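Equipment planning (tabletop manipulation)

Equipment planning for tabletop manipulation is the process of choosing, pricing and scheduling the purchase of a robot arm and everything that goes with it, for a lab, class or small shop. It covers the arm, gripper, cameras, table, computer, spares and the objects to be handled. Usually done once a year. Often in May, before budgets close.

Scope

A plan normally splits into fixed items and consumables. Fixed: arm, controller, table, mounts. Consumables: fingertip pads, cables, screws, tape, props. Some plans put cameras under fixed, others don't, as wrist cameras get knocked and their cables wear out. The Marín template, used by a number of small labs, gives cameras their own line.

Arm and gripper

Reach and payload come first. For cups, blocks and small kitchen items payload is rarely the limit, reach is. Grippers are either bought with the arm or added later. Adding later means an adapter plate, new cables, sometimes a software license. The Gesent worksheet lists these as "hidden at quote stage" and asks the buyer to get them in writing.

Two-finger grippers are the common choice. Opening width should be checked against the widest thing to be held, by the rim or by the body. Finger pads are priced seperately by most sellers.

Cameras

Wrist camera plus one fixed overhead is a typical starting set. Wrist view gives the close detail, overhead gives the layout. Mounts and lens covers are cheap but get left off orders all the time. Cable length too. Measure with the arm fully stretched.

Table and lighting

Matte surface preferred. Glossy tops throw reflections. Plain white is popular and cheap to replace. Lighting is often forgotten untill the first recordings come back, then bought in a rush at full price.

Objects

Object sets are the smallest line in the budget and the one most often argued over. Household items or a matched commercial set. The Kirkex project buys household, on the grounds that replacements are easy to find, and allows $280 a year for it. Mixed materials are advised.

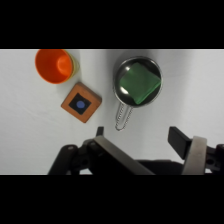
Shiny metal is worth including early, as depth sensors tend to struggle with it and a second sensor may need to go in the budget. Thin handles are another hard case. Buy doubles of anything used in a published test. Store the doubles away from the work area, labeled.

Spares and downtime

Common practice is to hold 4 sets of finger pads per gripper and one full spare cable run. Grenex, a shared-equipment program, swaps pads after 1000 grasps whether worn or not. Others wait for visible wear. Lead time on a replacement gripper can run to nearly 9 weeks, so a second gripper is sometimes cheaper than the lost time. Depends on the schedule.

Leasing

Possible for arms, less so for grippers. Check who pays for crash damage. Check shipping both ways.

See also

Gripper selection
Total cost of ownership
Workcell layout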